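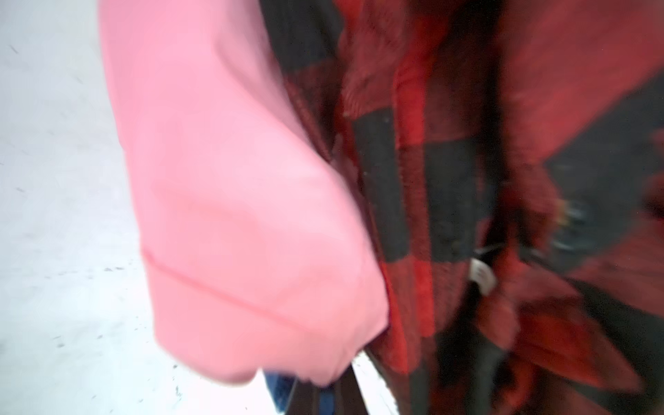

Houda El Ouafi wrote in to say she has been washing her son's goalkeeper gloves with dish soap for two seasons and they went hard as toast, so is there a better way. Yes. Baby shampoo, lukewarm water, squeeze, don't wring. More on gloves further down. But her note got me going on the whole soccer laundry thing so here's the lot, quick as I can before Saturday.

GRASS STAINS ON JERSEYS

Cold water first. Always. Turn the shirt inside out and run the tap through the back of the stain so it pushes out the way it came in. Then white vinegar and water, half and half, dabbed on with an old toothbrush. Leave it 30 minutes. Wash cold.

Do not use bleach on a polyester shirt, even a white one. Goes yellow. Ask me how many.

If there's still a green shadow after the wash, do it all again before it goes anywhere near the dryer. Heat sets it and then you're stuck with a green elbow till the season's out.

MUD

Different animal. Let it dry. I know you want to get at it right away but wet mud just smears deeper in. Hang the kit over the porch rail overnight, then whack it. Most of it falls off. Brush the rest with a stiff brush, shorts and socks too, then rinse, then machine.

Keep the dirt out of your drain while you're at it. Bucket for the first rinse, dump it on the lawn.

NUMBERS AND NAMES ON THE BACK

Ours are heat pressed and the 9 on the away shirt was peeling by December. What I do now:
Inside out, every wash.
Cold, gentle, low spin.
No fabric softener, it gets under the glue and it also stops the shirt wicking.
Line dry, out of the sun.

If an edge is already lifting, lay baking paper over it and press with a warm dry iron, ten seconds, let it cool before you peel the paper off. Lasts a few weeks. Never put the iron right on the number, you will have it on the iron for life. 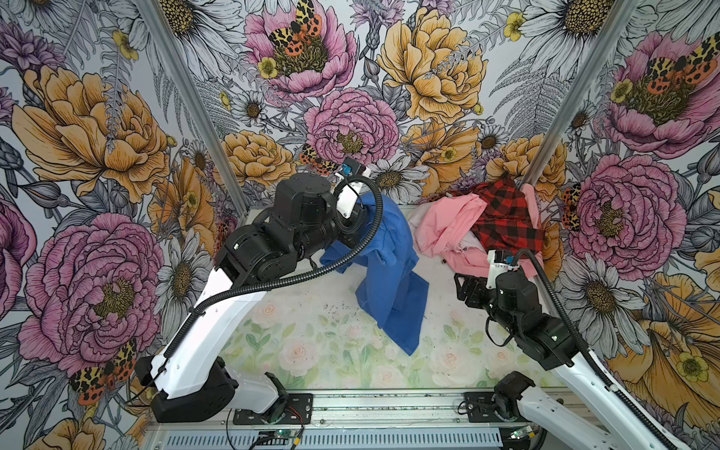
SOCKS AND SHIN GUARDS

Clip the pair together with a clothespin before they go in the wash. Done. No more odd socks at 8 in the morning with the car running.

Shin guards: if the sleeve comes off, wash the sleeve with the socks. Hard part gets wiped with dish soap and a rag, then a wipe of vinegar, then air. If it's the all in one kind, soak in a sink with a scoop of baking soda and dry it stood up, not flat. The ankle padding takes longest. Don't put them near a heater, the foam cracks.

Smell still there? Freezer bag, overnight in the freezer. Doesn't fix it for good but it gets you through a weekend tournament.

CLEATS

Knock them together outside. Pull the insoles out and lay them apart, they won't dry inside the shoe. Newspaper stuffed in the toes, change it after an hour or so, then again at bedtime. Butter knife for the mud between the studs. Toothbrush for the stitching.

Leather ones want a little conditioner every few games, the synthetic ones just a damp cloth. My old Landbergs were leather and they outlasted two pairs of the Trokden synthetics, but they were heavier, so the kids wouldnt wear them.

Laces in a mesh bag with the socks. Tie the bag shut. I didn't once.
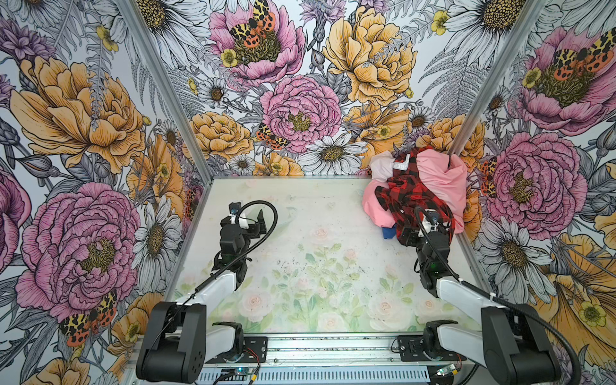
Sort first, wash second.

GOALKEEPER GLOVES (for Houda and everybody else)

Wet your hands, put the gloves on, wash them like you're washing your hands. Lukewarm, never hot. A drop of baby shampoo. Work the palms together gently till the water stops coming off brown. Then press the water out from the fingers down to the wrist. No twisting, the latex tears.

Dry them in the shade, palms not touching each other. They stick and then they rip. A bit damp in storage is fine, bone dry is what makes the palm crumble. Before a game, dampen the palms again for grip.

Already gone stiff? Soak in lukewarm water for a while and try the shampoo wash twice. If the palm is flaking it's over, keep them for practise.

THE BAG

Empty it the same night. That's the tip. Really the whole tip.

If you forgot, turn it inside out, shake, wipe down with vinegar and water, leave it unzipped someplace with air. A dryer sheet in the side pocket helps. So does a sock with baking soda in it, tied off. I have tried the Clilel spray and the Kiiskinen one and couldn't tell them from the baking soda except for price.

Put a spare garbage bag in the bottom for the wet stuff. Wet kit on top of dry kit for a two hour drive home is how you get mildew.

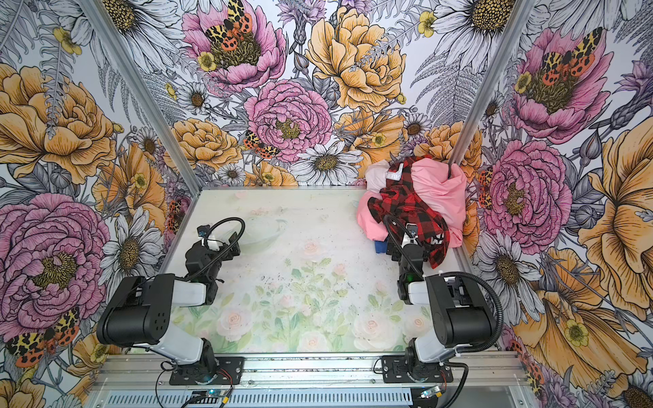
Reading time: 2 min

BIBS AND TEAM KIT IF IT'S YOUR TURN

Everybody gets the bag of practice bibs sooner or later. Check each one for tape and chewing gum before it goes in. Gum: ice cube, then scrape. Tape residue: a little cooking oil, then dish soap, then wash.

Don't stuff the machine. Two smaller loads beats one jammed one, the middle of a jammed load comes out as muddy as it went in. Reds separate the first few times. Do up the Velcro on anything that has it or it'll chew up every shirt in there.

Fold by size, biggest at the bottom, and write the size on the hem tag in laundry marker if it's worn off. The next parent will love you.

Water bottles, while you have the sink full: lid apart, straw out, warm water and a spoon of baking soda, pipe cleaner down the straw. Dry it upside down with the lid OFF.

Next time, getting the paint off the folding goals.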